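Mariama Issahaku
4 Mar 2019

Clearing out the front room this week so it can be a reading room again. Putting the steps here in case they help anyone with a similar mess.

1/ Started with the books. 128 of them, most in stacks along the wall. Kept the ones I'd read again, and Taras Pavliuk took three bags for the school.

2/ Measured for shelves before buying anything. I didn't do that last time and ended up with a unit that blocked the door.

3/ The desk stays. It's light wood with a curved front edge and a handle slot cut into it, and it fits by the windows. I did look at a Lemach one but it was too deep.

4/ Cables are the worst part. There's a power strip on the floor with black and white cords running all over the planks. I want them up off the floor before the rug goes down.

5/ Rule for the desktop: only things I like looking at. Right now that's the red hardcover with the gold emblem, standing up, and a small dark picture frame.

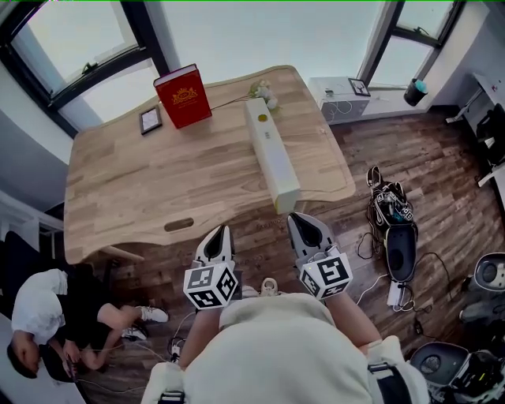 6/ The long white box still needs a home. It's too long for the shelf unit, so it may go behind the door - Yu-na Noh had the same problem and put hers on wall brackets.

7/ I'm keeping the little white flowers as well. They'll go in the narrow glass once I find which carton it's packed in.

8/ Small frames can be spread out. One is on the white cabinet under the window and I think it can stay there.

9/ Still to do: bin with the teal lid goes to the kitchen, rug comes out of storage, curtains by June. Will post again when the cables are done.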